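September
Radek Machala

4. Budgeting for a Nindix cell

1. Price the practice computers first. Old workstations are cheap until you need a second one.

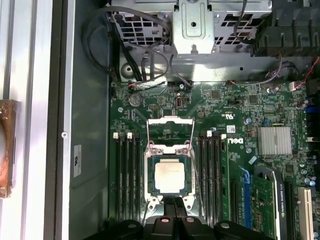
Fig. 4. Dell workstation, socket load plate open.

2. Allow 1,000 for the gripper and 512 for driver rods. Finance will ask about the 512. Let them.

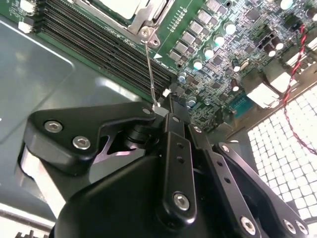 3. Add spare bracket screws to the same order.

CAUTION: Orders above 3,000 need Pramila Pathak's signature. She doesn't sign on Mondays.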